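Chapter 4
Showing the Robot What to Do

Delaunay and Drosent: Teaching Machines by Hand, second edition

Most people who have never programmed a robot assume that somebody writes down every movement it makes. For a welding arm in a car plant that is still close to the truth. For a robot that has to put soap on a shelf it is hopeless. The packets slide, the bags stick to one another, and no two shelves are filled alike. In work of this sort it is usually quicker to show the task than to write it out.

This chapter deals with the two main ways of showing. In the first, a person does the job with their own hands while a camera at head height records what the hands do. In the second, a person drives the robot from a distance, and the robot records its own joints as it is moved. We call these hand demonstration and remote demonstration. Chapter 5 takes up what is done with the recordings afterwards.

4.1 A shelf in Bikbridge

The running case for the chapter is the Vimow shelf project, which began in July in a shop unit in Bikbridge. The aim was narrow: a two-armed robot should stock and tidy small packaged goods on ordinary metal shelving. Margaux Gaillard, who ran the recording, kept 694 hand demonstrations and 70 remote ones. The remote ones were slower to make, and 37 of them had to be repeated after the link dropped. 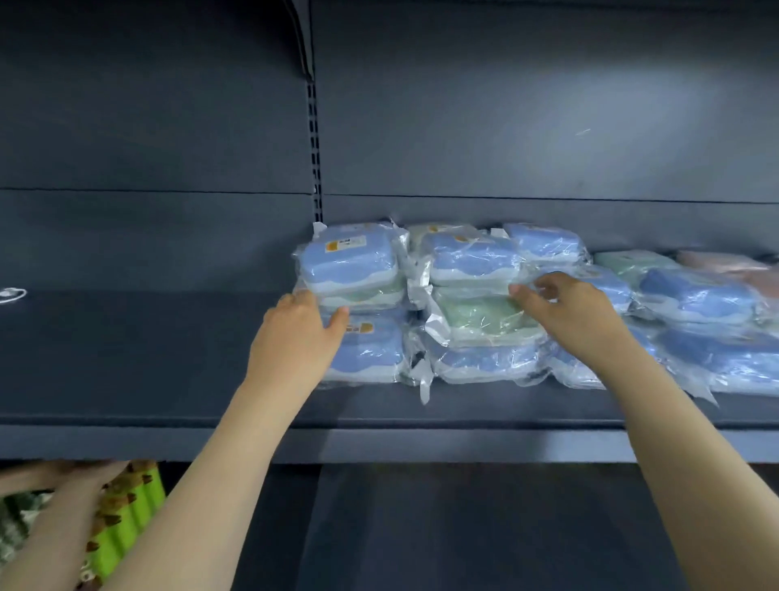

A demonstration is useful only if the important parts of the job can be recovered from it. Position is the easy part. Force is much harder, and a camera does not measure it at all. When fingers are pressed against the front of a blue packet, as the left hand's are, the recording gives the place of contact and says nothing direct about how hard the push is. The film makes matters worse: loose flaps stick out between the stacks, so the outline a program finds may belong to the wrapping and not to the packet. Gaillard's first set of labels marked the edge of the film as the edge of the goods, and it had to be done again.

4.2 Two hands at once

People use both hands without thinking about it. One holds while the other moves, or both carry and one waits. A robot with two arms has to be given this timing, and a demonstration gives it for nothing, provided that both hands stay in view.
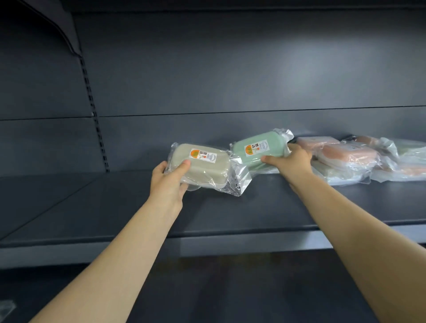
Figure 4.2 Each hand holding a bagged container. The bags meet between the two boxes.

In remote demonstration the timing is less natural. The operator has one controller for each arm and tends to finish with the left before starting with the right. Recordings made this way are clean and easy to cut into steps, but a robot trained on them alone will copy the pauses. On the Vimow project the operators were asked to practise until they could move both arms together. Some never managed it comfortably — the grippers had no sense of touch to pass back to them.

4.3 Where a demonstration begins and ends

Before any recording is made, the team must agree on what counts as one demonstration. Stocking a shelf might be a single long task, or it might be many short ones: reach, grasp, lift, carry, place, let go. Short pieces are easier to label and to reuse. Long ones keep the links between the steps, such as how an object is gripped with its final place already in mind. 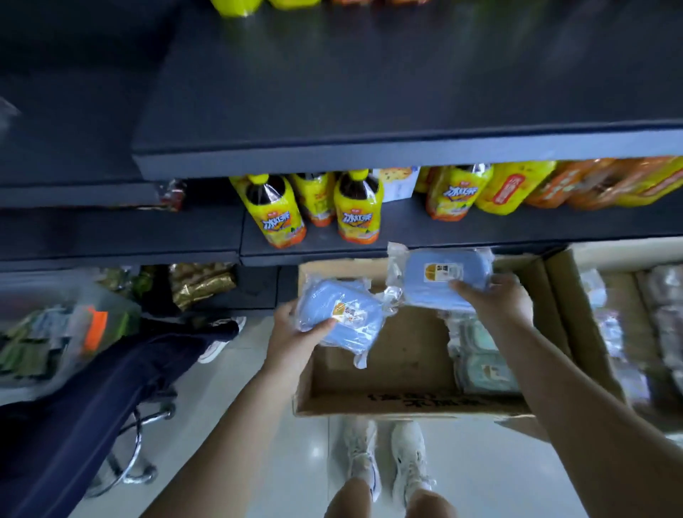
The Vimow team settled on the transfer as its unit, starting when the hand closes on an item and ending when it lets go. The rule sounds simple until two items are moved together. With a light blue container in each hand, and the right one raised towards the lower shelf, there are two transfers under way and they need not end together. Gaillard labelled each hand separately and gave each its own start and finish. The open cardboard box was treated as the source for both. Under this rule the hand demonstrations came to 933 transfers, which were then checked against the recordings before training began.

Before reading on, choose a small job you do with both hands, such as filling a kettle or folding a towel. Write down where you would start and stop the recording, and mark any point at which one hand is hidden from your own eyes. You will need these notes in section 4.4.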